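Bench technician, desktop teardown and refit
Brillonari, July intake
30 hours a week, fixed term of 6 months

Let's start with what this job isn't, as we've read a lot of adverts for work like it and most of them are hard to believe. It isn't a way into cyber security. You won't be shaping the future of green computing. You will be taking old desktop computers to bits, sorting what comes out, and putting some of them back together.

We have 300 office towers to get through. They came to us from Tretiron, who swapped their whole office over to laptops and assured us that the old machines were all in good working order. We have opened enough of them to doubt it. Some have parts missing that the paperwork says are there, and the paperwork itself was plainly filled in by someone who never took a side panel off. You would be the person who takes the side panel off.

A normal day goes like this. You lay a tower on its side, open it up and check what is inside against the sheet. Drives come out first and go in the holder, always, before you touch anything else. Then memory, cards, processor if there is one, and the power supply if it needs to come out at all. You write down what you found, which may not be what you were told to expect. Screws go in the tray. We mention the screws because the last person kept them in his pocket.

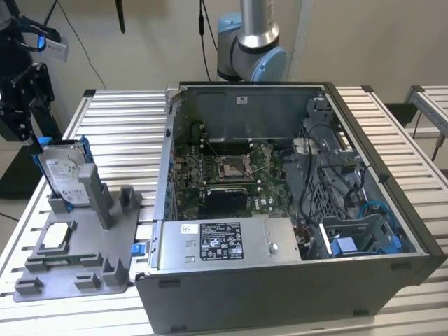 The part people find dull is the cables. Older cases were wired by people who were paid to do it quickly, and getting a lead out from behind a drive cage without snapping the clip takes patience and fairly small hands, or at least careful ones. If you lose your temper with plastic latches, please don't apply. They break, and then the case is scrap.

Where a machine is worth saving, you'll refit it with tested parts and pass it to Sang Hoàng for a second check. Sang will send some of them back. He sends mine back too.

What we want from you

You have taken apart and rebuilt desktop computers before, more than once, and at least one of them worked afterwards. You can tell a dead power supply from a dead board without swapping everything in sight. You can write a fault note that another person can read. You can lift a full tower from the floor to a bench, or tell us what you'd need to do the job another way, and we'll sort that out before you start.

What we don't much care about

Certificates. We've nothing against them, but we have met people with a wall of them who put memory in backwards. The same goes for "passion for technology". An interest in getting things right will do. You don't need a degree, and please don't tell us you are a ninja.

What you get

The pay band is on the sheet we send out with the application form, and it is a real figure, not "competitive". You get 34 days of leave a year including bank holidays, worked out pro rata for the contract. Hours can be split over four or five days. There is a kettle. The workshop gets cold in the mornings and we've given up promising to fix the heating, so bring a jumper.

We can't promise the job will carry on once the towers are done. Skunow may have more work for us after that, but they have said so before and nothing came of it. If that changes, you'll hear when we do.

How to apply

Ask the office for a form, or write us a letter of one page. Tell us about a repair that went wrong and what you did next. We learn more from that than from a list of successes. There's no online test and no video interview. If we like the letter, you'll come in for an hour at the bench, paid, with a tower neither of us has opened before.

Letters go to Tanveer Ghumman, workshop lead, who wrote this and will read all of them. You'll get an answer either way.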